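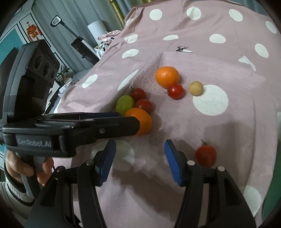
Figure 2.1 Two hand-held grippers in use over fruit and cherry tomatoes. The ridged blue finger pads belong to the right-hand tool.

Chapter 2
Looking After a Hand-held Gripper

Makers of hand-held grippers like to call them maintenance-free. The Treledico manual gives upkeep half a page, most of which concerns the carrying case. Readers who have worked with any jointed tool will know what to make of this. A gripper has pivots, the pivots have play in them, and the play grows. The pads wear. Screws back out. A hand-held tool has fewer motors to go wrong than an arm bolted to a bench, but it is put down on tables, dropped into bags and passed between people with different ideas of what a firm squeeze is.

This chapter deals with one kind of tool, the two-fingered gripper with soft pads, linkage arms and a camera module on its body. It covers fitting and checking the pads, finding play in the linkage, cleaning the lenses, and keeping a record that will be of some use to the next person. Calibration is left to Chapter 3, and should be left alone until everything here has been done. A good deal of time is wasted calibrating tools with loose screws.

2.1 What the figures on the box mean

The Jenis pad is sold with a stated life of 3,000 closures. No load is given with the figure, nor the shape of whatever was being gripped, nor what counted as the end of the pad's life. In the Pliment workshop trial, which we return to in Section 2.5, one pair of the same pads was taken off after 1,092 closures and another after 1,031, both with ridges lifting at the tip. Two pairs prove very little. They do suggest that a pad should be replaced on what you find when you look at it, whatever the closure counter says.

Much depends on the work. A cherry tomato takes up a small patch of pad and needs little force. A pear is heavier and tapers, so that it meets the two pads unevenly, and an operator who feels it begin to slip will squeeze harder without meaning to. Most of the wear we have seen is near the tips.

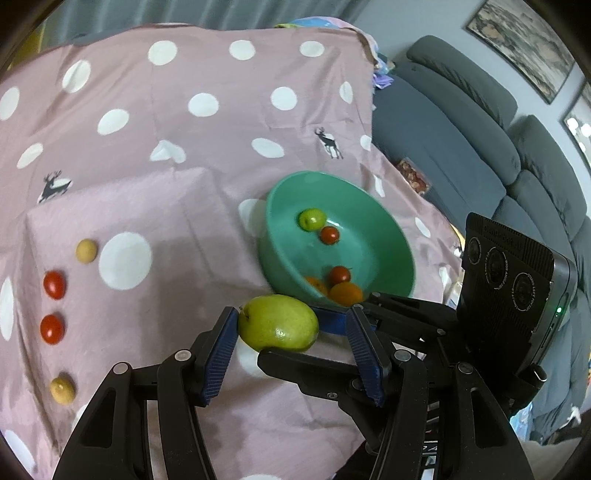 A test session should therefore include more than one size of object, and the same few objects should be used each time the tool is checked. Fruit is cheap and it shows bruises, which makes it a fair judge of grip force. It also ripens. A pear that was hard on Monday is a different test piece by the end of the week, and comparisons made across that gap should be treated with suspicion – including ours.

2.2 Before you touch the tool

Put the gripper on a flat surface under a good light. Open it fully by hand, then close it slowly until the pads meet. They should meet along their whole length. If the tips touch first and daylight shows behind them, either a pad is badly seated or an arm is bent. Take the pads off and refit them before deciding which.

Next hold the body still and try to move each finger sideways. A little movement is normal. Movement on one side only is a fault, whatever the manual says about tolerance. Check the pivots one at a time, starting nearest the finger and working back, and resist the urge to tighten everything. An over-tight pivot feels fine to the thumb and makes the finger drag, and the drag will later be blamed on the spring.

Leave the lenses until last. Use a dry, clean lens cloth and don't spray anything on the module itself. If the picture is still soft afterwards, look for a fingerprint on a lens you thought you had cleaned. With three lenses in a row it is easy to do one of them twice and miss its neighbour.

The Sugiyama checklist, reprinted at the end of the chapter, puts all this on one sheet and allows ten minutes for it. We have never managed it in ten. Allow twenty for a pair of tools, and check the left and right separately. A pair bought together will not wear together, and the tool in the operator's stronger hand is usually the first to need attention.

2.3 Fitting new pads

Begin with the old pad still on one finger, for comparison.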